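Chapter 4
The Trouble with Star Ratings: How Film Reviews Are Written, and How Far to Trust Them

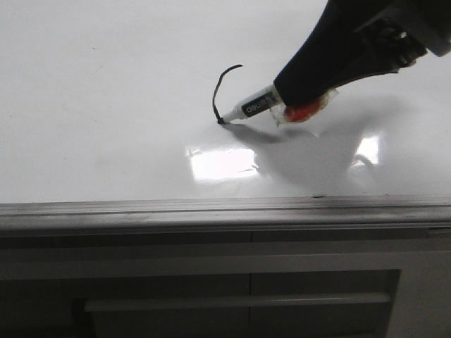
Figure 4.1 A dry-erase marker held over a whiteboard.

Most people who go to the cinema have already been told what to think of the film. They have seen a poster with a row of stars on it, or a friend has passed on a number out of a hundred, or a line from a newspaper has turned up in an advert. Very few of them have read a review from its first word to its last. The number has done the work, and the writing underneath it has become a sort of packaging.

This chapter asks whether the number deserves that trust. I should say at the outset that I doubt it, and that students who finish the chapter still fond of star ratings are welcome to argue the point in the seminar. I would only ask that they bring better evidence than the ratings themselves.

4.1 What a rating claims to measure

Take an imaginary thriller. One paper gives it two stars, another gives it four. The usual explanation is that the two critics disagree, and so they may. But suppose both say the same things: the lead is good, the middle drags, the ending is daft. One of them minds a daft ending and the other does not. They have seen the same faults and the same merits and have come out with figures that look like opposite verdicts.

Now turn it round. Two critics each award four stars. The first admires the photography and can barely follow the plot. The second finds the film ugly but was gripped by the story. A reader who sees only the stars will suppose that they agree. They have hardly a single opinion in common.

A rating, then, records how a person felt about a film after adding up a great many things, with the adding-up hidden from us. We are shown the answer and never the sum. In arithmetic a teacher would send that back.

4.2 The case of Lultera

The film Lultera, directed by Tsutomu Minami, is a useful one to study, for it was reviewed widely and rather oddly. It is a slow ghost story set in a ferry port. A widow who keeps the ticket office begins to hear announcements for boats that stopped running years before. Very little else happens until the last reel, when a great deal happens at once.

On the review site Zoltuder the film was given a combined score of 88. On a rival site, Priltilov, it was given 69. Both figures were quoted with confidence, one by people who liked the film and the other by people who did not. When a class of mine compared the two pages, it found that the sites had drawn on largely the same reviews.

How can the same reviews give two such different results? The sites use different methods. Zoltuder sorts each review into "for" or "against" and reports the share that came out "for". A critic who thought the film was just about worth a wet evening counts exactly as much as one who wept in the aisle. Priltilov turns each review into marks and takes an average, with some papers given more weight than others. It does not publish the weights. It says they reflect "standing in the field", and we shall have to take its word for that, or not.

Neither figure is false. I would go further and say that neither tells you very much. A score of 88 on Zoltuder means that a large share of critics did not dislike the film. It is regularly printed on posters as though it meant that the film was nearly perfect.

4.3 Who is doing the rating?

Eduardo Dimaculangan reviewed films for a regional paper for many years before he took up teaching, and his essay on the subject is set reading for this chapter. He makes a dull but important point: a critic watches too many films. By the time he sat down to Lultera he had seen several ghost stories that month, most of them noisy, and he was grateful for anything quiet. He gave it the highest mark open to him. Watching it again in July, rested and with nothing to compare it to, he found long stretches of it thin.

Which was the right mark? Dimaculangan says the second. I am less sure. The second viewing had its own faults, for he knew the ending, and a ghost story is poorly served by that. What we can say is that the film had not changed, and that the mark would have.

He also describes the pressure of the deadline, and here I think he lets his old trade off lightly. He tells us that he often chose the stars first and then wrote a piece to suit them. He offers this as a bit of harmless shop talk. It seems to me rather serious. If the number comes first, the review is no longer the reasoning behind a judgement. It is a defence of one already made, and ought to be read with the same caution we would bring to any other defence.

4.4 In praise of the awkward review

There is one kind of review that I would ask you to value, and it is the kind that gives its author trouble. Every critic now and then meets a film that breaks the rules they have spent years laying down, and enjoys it anyway. The easy way out is to pretend that the rules were kept. The more honest way is to leave the mess on the page.

The Dela Peña review of Lultera, reprinted at the end of this chapter, is a fair specimen. It complains about the pace, calls the music "soup", picks a large hole in the plot, and then admits to having slept badly afterwards. It carries no stars. Some readers wrote in to ask whether the film was any good, a question the review had spent its whole length answering.

I do not hold it up as a model in every respect. The opening is too pleased with itself, and the remarks on the supporting cast are lazy. But a reader who finishes it knows what the film is like – what it sounds like, where it sags, what it might do to them in the dark – and can make up their own mind whether to buy a ticket.

Before you read on

Choose a film you know well and find two reviews of it with the same rating. Cover up the ratings. Mark every sentence that gives a reason and every sentence that only gives a feeling, and see how much is left over. Keep your notes, as they will be needed for the exercise on plot summary in Section 4.6.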